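9th March

Rain until lunch and then such a brightness that I washed everything in sight, which was just as well, because today was meant to be my proper go with the Beltano kit and you can't do that without laundry. I have it on trial for 13 days from Allari, and I've been telling myself I would write down what I think of it as I go along, while I can still remember what annoyed me.

The parcel was waiting at the Fletgate collection point, in a box far bigger than it needed to be, and I had a long slow walk home with it, stopping at every wall to change arms. In it were the two hand grippers, the chargers, a little booklet and a card with the Hutapea helpline on it (they do the support, it seems, and Allari only does the selling, so you have to remember which of them to be cross with). The idea is that you do your ordinary jobs round the house holding the grippers where your hands would be, the cameras on them take it all in, and you send it off in the evening. In return you get credit towards the folding machine when it goes on sale in July. I do like the thought of that machine, I'll admit. I have folded other people's clothes for most of my grown-up life and would happily hand it on!

I started in the bedroom with the bigger dark things from the line, as the booklet says to begin with one item at a time on a flat surface and not go mad.

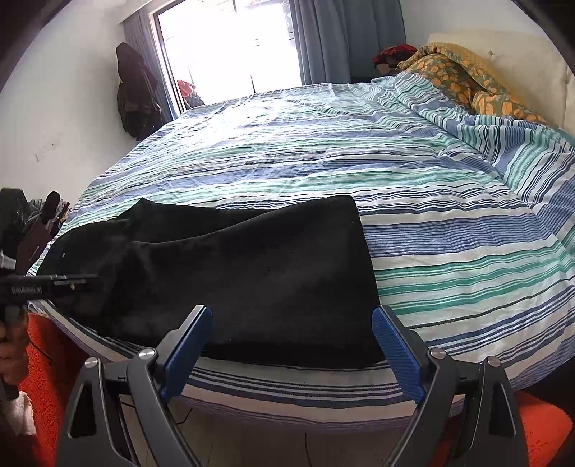
Folding with these is slower than I had hoped, and I say that as a person who was fond of them by teatime. You have to think about every pinch. With my own fingers I would have a corner up and over before I had noticed doing it, but with the grippers you line up the tips, squeeze, lift a bit, look, and usually squeeze again. The ribbed blue pads are the best part of the whole kit, to my mind, and they suit heavy cloth very well, while with a thin pillowcase they are forever picking up whatever is lying underneath as well. I had wondered about doing it on the striped bedspread, whether I ought to put down something plainer, but black on top of all that white and blue stands out so clearly that I left it be. It does show up every speck of lint, mind you, and I must find the clothes brush.

The booklet is the weak point. It is written for somebody who already knows what they are doing, with eight pages on charging and hardly one on how to hold the thing. Nowhere does it mention that your wrists will ache, and mine did, low down by the thumb, a bit like the first weekend of the year with the garden shears. I found it went better if I kept my elbows in and let my shoulders do the reaching. I rang the helpline about it in the afternoon and had a very pleasant chat with a young woman who told me to loosen the grip strap, and then we got on to rhubarb somehow. Full marks for Hutapea, anyway. I have waited longer for the dentist's to pick up.

After a cup of tea and the end of the fruit loaf I went back up and had another go at the big pieces, taking more trouble over getting them flat to begin with.

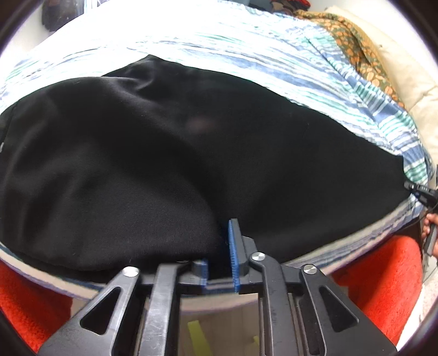 Would I pay for the kit if the trial ended tomorrow?

At the full price I would leave it, but I'd gladly hire it by the month if Allari ever offered that, and I mean to tell them so on the form.

My total for the day was 13 folds that I was happy to send. They want each one sent up separately, with a name, and you can't go back and change the name afterwards, so there is now something on their system called "towle" and there it will stay. The sending itself was quick enough once I had moved the laptop to the landing, where the signal is better, and sat on the top stair with a cushion.

Four things to put on the form, before I forget. A softer strap. A stand to rest the grippers on, as at present they have to lie down on the bed among the washing and I nearly made the pillows up with one inside. A booklet with proper drawings in it. And some way of correcting your spelling.

Tomorrow I shall try socks, which the booklet calls "advanced", and I can quite believe it. The tea towels are still on the line and it has clouded over again, so I had better put my shoes on and go and fetch them in.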